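Do curtains keep a rented room warmer? Project report, Building Science 101

Group: Roksolana Kostiuk, Uchenna Onuoha, Libor Vrabec
Handed in 14 February 2023

Why we picked this

Everyone in our group rents a room in an old building and everyone complains about the window. Heating bills went up. The landlord's answer in Uchenna's case was "close the curtains at night". So does that do anything? That was the whole question. We wanted to test it with cheap stuff and not just look it up, although we did look it up too.

Background, short

A window loses heat in a few ways. Through the glass, through the frame, and by plain air leaks where the frame doesn't meet the sash properly. A curtain can only help with the first one much, and a little with the last one if it sits tight to the wall. If it hangs loose, air gets in at the top, cools against the glass, drops, and comes out at the bottom onto your feet or your desk. Our textbook calls this a reverse chimney. Once you know the name you feel it every evening.

Also where the radiator is matters a lot. Radiator under the window plus a long curtain hanging over it = you are heating the window. Short curtain ending above the radiator is way better. Most of the guides agree on this and it came out the same for us.

Rooms

Three rooms, all in the Vavano building, all on the same side, so same sun. Same floor too except Libor's, which is one up. We called them A, B and C.

Room A – long curtain, radiator under the window
Room B – short curtain, radiator on the side wall
Room C – no curtain at first, then a thick one lent by Bukola Balogun

Yes, room C changed halfway. On purpose. It was supposed to be our before and after.

Equipment

Cheap loggers, brand Evik, one near the glass and one at sitting height in each room. They log by themselves and you pull the data off with a cable. The rest of the money went on a draft meter we borrowed in the end anyway, so we got a refund. Incense sticks for finding the leaks. Do not use these under a smoke alarm. We are sorry.

Method

Loggers out at the same time every evening. Doors shut, radiator dial left on the same mark. No guests, no cooking in the room. People were allowed to be in the room but had to write down when. Curtains closed at dusk, opened in the morning. On some nights we left them open to compare, picked by coin toss so we couldn't choose the mild nights for the answer we liked.

After throwing out the bad ones we had 491 readings. Bad ones = somebody opened the window, logger fell behind the radiator, battery died. Room A had the most bad ones (Libor sleeps with the window open and forgot, repeatedly).

Results

Room B. Closed curtain nights were warmer at sitting height than open nights. Small difference but there nearly every time. The air near the glass was colder with the curtain closed, which is what should happen. It means the cold is staying behind the fabric.

Room A. No clear difference at sitting height. On the coldest nights the closed curtain looked worse. We then pinned the curtain up behind the radiator top for four nights, and the room warmed up faster in the evening. Four nights is not enough to prove anything but it fits teh theory.

Room C. Biggest change. Going from nothing to a thick curtain was noticeable without a logger. However the weather also got milder in the same stretch, so we can't give the curtain all the credit. We tried correcting for outdoor temperature using the public weather station and there was still an effect, smaller.

Leaks. The incense test found air coming in at the bottom corners of every window. Around the handles too in room A. Foam strip from the hardware store on Akinola Street fixed most of the corners. If we had to rank things by warmth per dollar the foam strip wins easily, and it wasn't even part of our plan.

What people said

We also asked the three of us plus roommates to write how comfortable they felt each evening, before looking at the logger. Comfort went up with curtains closed in all rooms, even in A, where the air was no warmer. Our guess is radiant heat: you sit near cold glass, your body loses heat toward it, and fabric in between stops that. Could also be that closed curtains feel cozy. We did not separate these. Somebody should.

Problems

Only one winter, one building. Coin toss gave us more open nights than closed in room B. The loggers don't agree with each other perfectly, we lined them up in a shared bucket of ice water at the start (in a bag!) and wrote down the offsets but never rechecked at the end. The Vesta heating company told us the boiler was turned down overnight and we recieved this information very late, so the data from the small hours is hard to use. We kept evenings only.

We'd also want to repeat it in August with the opposite question, whether closed curtains keep a room cool. Different physics partly, the sun is doing the work then.

If you rent and you're cold

Foam strip first. Then a curtain that ends above the radiator, or tuck it on the sill. Close it at dusk and not at bedtime. Pull it tight to the wall at the sides if you can. Move the desk away from the window if there's anywhere to move it to – in most of these rooms there isn't.

Desk at the window, curtain closed.
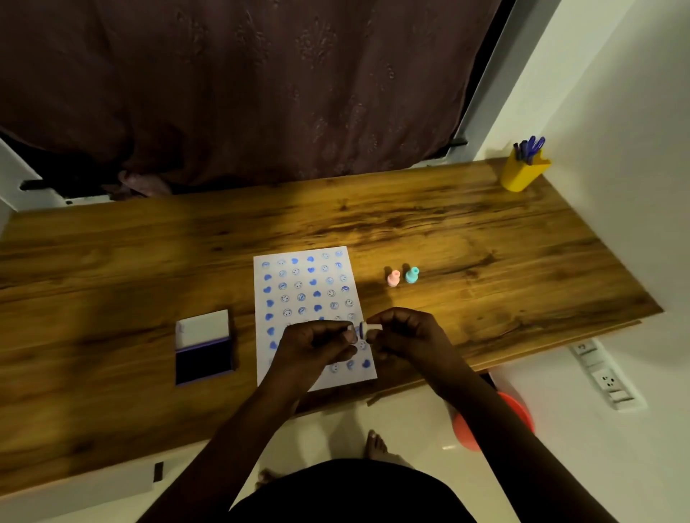
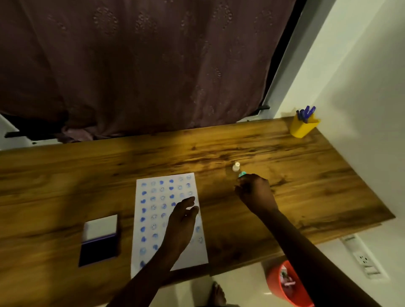

Agnes Bakke read the draft and wrote back that the ranking at the end is the useful part, but that we should say how thick the fabric in each room was, and whether it had a lining. Without that, she said, another group can't repeat room C. She also thought the comfort notes deserved their own table, and asked if the person in room A had been told the radiator result before the last week of notes. He had. We have added that to the problems list in the printed copy.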